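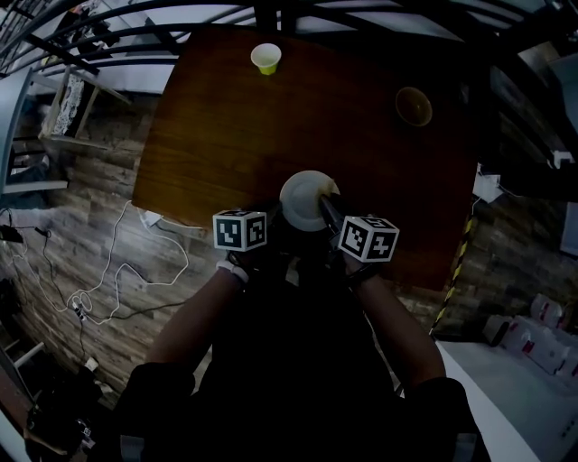 Masson asked whether a session has to be thrown away if one hand marker shifts during a task. It does not, provided the shift is logged and the clip is split at that point. The rule is in section 2 of the Skurnuvitz capture guide, and the other questions we receive about it are answered on this page.

Where do the marker cubes go?
One on each hand, with the patterned faces clear of sleeves and straps. Fingers must be able to close fully on a plate, a cup or a handle.

How often is calibration repeated?
At the start of each session, and again after any cube is refitted. Trokus sites also repeat it after every 2,000 clips.

May cables cross the floor?
Only outside the operator's walking path. Cables that cross it must be covered — tape alone is not accepted.

Does the operator have to stay seated?
For table tasks, yes. Standing tasks have their own form.

What counts as a valid clip?
Both cubes tracked at the first and last moment, and a single task from start to finish. Of 2,929 clips checked under the present rules, 2,598 passed.

When does the next version apply?
From September. Sites using Furkitel mounts may keep their current fitting sheet until then.

Page last changed: Jul 7, 2018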